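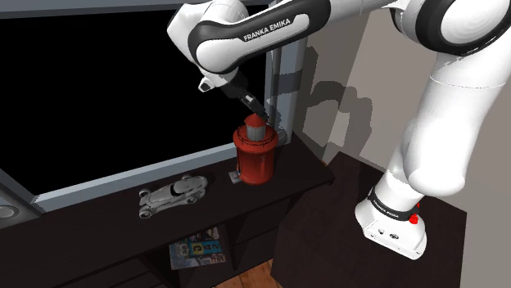
Red canister on a long dark brown cabinet.

How to Refresh a Dark Wood Cabinet Without Stripping It

My aunt left me a long, low cabinet, so dark it's almost black in the evenings, and for the first year I was scared to do anything but dust it. Dark furniture shows everything! Every fingerprint, every ring from a glass, every little scratch where the cat took off in a hurry. I finally asked Štefánia Skála, who taught the weekend refinishing class at Sýkora back when I lived near there, and she laughed and told me to put the sandpaper away. Most tired finishes are just dirty. So what follows is her method with a few of my own detours, and you can get through it in an afternoon if you don't stop for coffee as often as I do.

What you'll need

Dish soap, warm water, a stack of soft cotton cloths (old T-shirts are perfect), mineral spirits, a touch-up marker in a dark walnut shade, furniture paste wax, and a pair of gloves. I use the Winura wax in the flat tin, mostly out of habit, but any dark-tinted paste wax will do the job.

Step 1. Clear it off and wash it
Take everything off the top and pull the drawers if there are any. Put a small squirt of soap in a bowl of warm water, wring the cloth out until it's barely damp, and wipe with the grain. Wipe again with plain water, then dry right away. You'll be amazed at the color of the cloth.

Step 2. Cut the old wax
Open the windows. Dampen a clean cloth with mineral spirits, try it on a hidden spot first -- inside a door is good -- and then work across the top in sections. Keep turning the cloth as it gets sticky. Let the piece air out for an hour, and spread those cloths flat outside to dry before you throw them away.

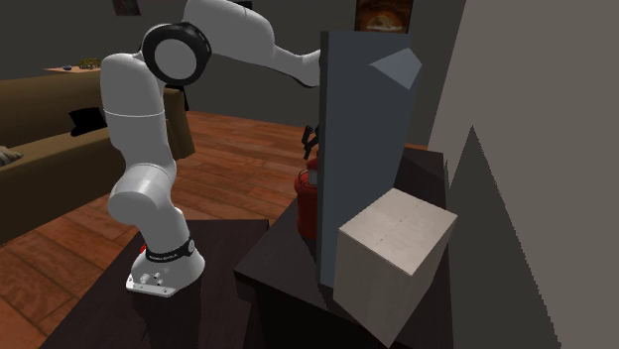 Image credit: Kazimír Oravec

Step 3. Fill in the scratches
If you have two dark pieces in one room, do them on the same day so the touch-ups match, or you'll be squinting at the difference forever (ask me how I know). Run the marker along the scratch only, count to ten, and dab off the extra with your finger. Go lighter than you think. A second pass is easy, and taking color back out is a real chore.

Step 4. Wax, wait, buff
Rub on a thin coat of wax with a folded cloth, thin enough that you can hardly see it. Wait ten minutes, or whatever your tin says, and buff with a clean cloth until it stops feeling tacky. Leave it overnight before you put anything heavy back.

A few odds and ends

White rings from wet glasses sometimes fade with the mineral spirits alone, so give them a chance before you fuss with them. Skip the spray polish between waxings, a dry cloth is plenty. And stick felt pads under anything metal or ceramic that lives on top. I do the whole routine every September, once the windows can still be open but the house isn't sticky, and the drawers go back in last.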